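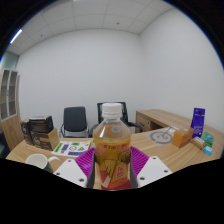 Why does a two-finger gripper lose its hold on a bottle after the fingers have already closed on it?

In most cases the fingers are still closed to the commanded width, but the force at the contact strips has dropped below what the bottle weighs. The width reading stays within tolerance, so no fault is raised, and the bottle slides down or rotates out between the strips.

Home | Guides | Grippers | Fault Finding | Parts | Contact

Slow slip on soft-finger grippers: finding the cause

This guide covers one fault on ribbed soft fingers: the bottle is picked up correctly, held for several seconds, and then moves in the grip without an alarm. It was written after we had three drops in one shift on the Nendance bench. The controller was a Gikeo unit with stock parameters. The steps apply to any gripper that closes to a width and does not measure force at the fingertip.

The guide does not cover bottles that are missed outright or knocked over on approach. For those, check the approach path and the wrist offset first.

Before you start

Disable the arm and put the gripper in manual mode. Keep hands out of the finger opening while the drive is powered. The fingers are soft but the plates behind them are rigid, and a fingertip caught between plate and bottle will be injured. Use a sealed plastic bottle for all tests. Do not use glass. Move paper and electronics away from the drop area and put a folded towel under the bottle.

You will need a strip of masking tape, a fine marker, a hex key set, a lint-free cloth, isopropyl alcohol and a kitchen scale.

Step 1. Confirm that it is slip

Put a piece of tape on the bottle next to one contact strip and draw a line level with the top of the strip. Close the gripper at the normal setting, lift 110 mm, and hold for 66 seconds. Compare the line with the strip.

If the line has moved down, the bottle is slipping. If the line is still level but the bottle leans, go to Step 4. If neither has changed, repeat the test with the arm running its normal path, as the fault may only show under acceleration.

Step 2. Clean the contact strips

Wipe both strips with alcohol and let them dry fully. Wipe the bottle label with a dry cloth. Wrap labels are smooth to begin with, and a film of drink residue or hand grease makes them worse. Condensation has the same effect. A bottle taken out of a refrigerator should be dried and left to reach room temperature before any test you plan to rely on.

Repeat Step 1. If the slip is gone, put strip cleaning on the shift checklist and stop here.

Step 3. Check the closing width

Ribbed fingers bend around the object. The force they apply depends on how far they are pushed past first contact, and the closing width has to be smaller than the bottle diameter by a fixed amount. On our fingers that amount is 8 mm. Use the figure for your own fingers if you have one.

Note where on the bottle the fingers make contact. A thin-walled bottle gives way under load, more so where there is no liquid behind the wall. Part of the closing travel then goes into denting the bottle, and the grip force falls. Grip on the filled section where the shape allows it. Avoid the shoulder. It is tapered, and the fingers will ride along the slope.

Reduce the closing width by 1 mm at a time and repeat Step 1 after each change. Stop when the line holds or when the wall shows a visible dent, whichever comes first.

Step 4. Check the plate screws

A loose plate lets its finger rotate outward under load. The motor encoder does not see this. With the gripper open, hold each plate and try to rock it by hand. There should be no play. Remove the screws one at a time, clean the threads, apply a medium-strength threadlocker and refit to the torque on the maker's sheet.

Compare left and right. If one finger sits further forward than the other, the bottle will turn in the grip even when the force is adequate.

This was the cause in our case. One screw on the right plate had backed out. The bottle leaned a few degrees, the leading edge of the strip lifted, and slip followed.

Step 5. Inspect the fingers

Flex each finger and look between the ribs for cracks, mainly at the base. Replace fingers in pairs. A new finger opposite a worn one pushes the bottle off center. We used the Darnerent replacement set and had to reset the open position afterward.

Step 6. Add a detection limit

The repair removes the cause but the controller still cannot see a slip. If your controller reports motor current, log it during a good hold and set an alarm for a drop of 21 percent below that value. Test the alarm by having the gripper hold a bottle and easing the width open in manual mode. Keep the towel in place.

Weigh the bottle and write the weight next to the setting. A setting proven on a half-full bottle is not valid for a full one.

Comments (3)

herrera_bench
Same symptom here, and it was the screws. Threadlocker needs the full cure time. I ran it after an hour and they backed out again.

pk_fixtures
Does the current alarm work with a worm drive? Mine holds position with the motor off, so current reads zero the whole time.

Reply from the author
No. With a self-locking drive you need a sensor at the strip or a camera check. I will add a note to Step 6.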